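Buying hand-held grippers for dish stacking - quick tips

Budget for pairs. Bowls get handled from both sides, so 2 grippers per station. 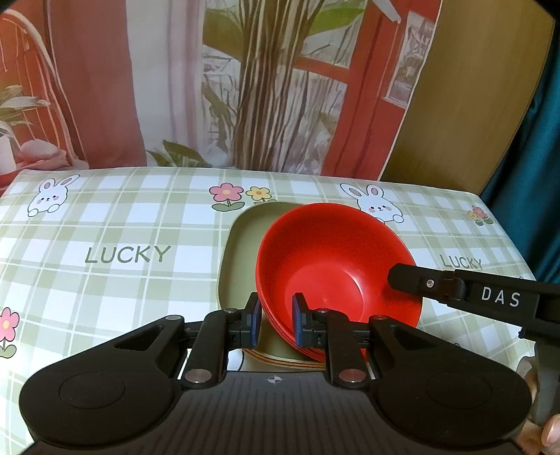
Before you order

Measure your widest bowl, then check jaw opening on the spec sheet. Quintero lists it, Gradstead makes you email.

Our cap was $600 a station, pads and spare screws included. Ulico quoted $1771 for the same kit. No thanks.

Get spare finger pads now - glossy bowls are slippery and pads wear out frist.

Nested bowls, stacked plates: try both in the demo. Ask for a loaner week.

Robot arm can wait til August. Price the mounts seperately.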